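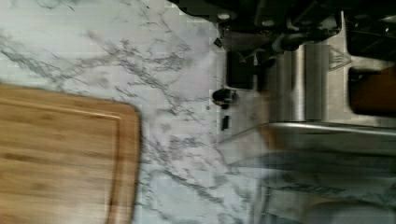
Marble counter with the corner of a bamboo board.

Every spring the Greretti gallery hangs its open photography show, and every spring the wall labels get longer. This year one of them ran to 95 words for a picture of a bus shelter. I stood and read it twice. Then I looked at the photograph for perhaps half as long, and I noticed most of the other visitors did the same.

I think we should take the labels down. A title, a name and the kind of print would do.

My reasons come mostly from the printing side. I learned in a rented darkroom above a shoe repairer in Policarpio, under Dušan Koubek, who printed for other people all his working life. He would not let anyone talk about a print while it was in the wash. You put it up on the board under a plain bulb, you stood back, and you waited until he spoke. Often he said only "darker" or "again". I once made 11 prints of the same railway bridge before he let me mount one. I could have given him a good speech about that bridge, and it would have made no difference to the sky, which was too thin.

A label is a speech of that kind. It tells you the photographer was interested in memory, or in edges, and you go looking for memory and edges and find them. A weak picture gains from this. A strong one loses, as you have been told where to stop.

People who run galleries say that visitors ask for the text. Some do. I have stewarded enough shows to know that the question I hear most is where the photograph was taken, and after that how big the negative was. Both fit on a card.

There are exceptions. Documentary work needs its facts. The Tranditport dock pictures shown in January would have been poorer without the names of the men and the year the yard closed. That is information, though, and it took two lines.
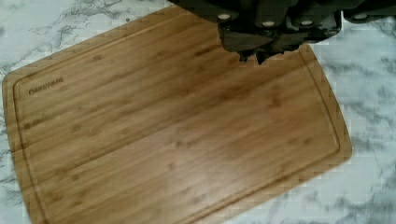 What I would try instead

Print the statements in a booklet and leave it by the door on the way out. Flinby did this for a members' show of 55 prints, and the room was quieter and slower than I have known it. Ask each exhibitor for ten minutes beside the work on the opening evening, if they want to talk. Spend the money saved on better lamps, which Greretti badly needs on the north wall.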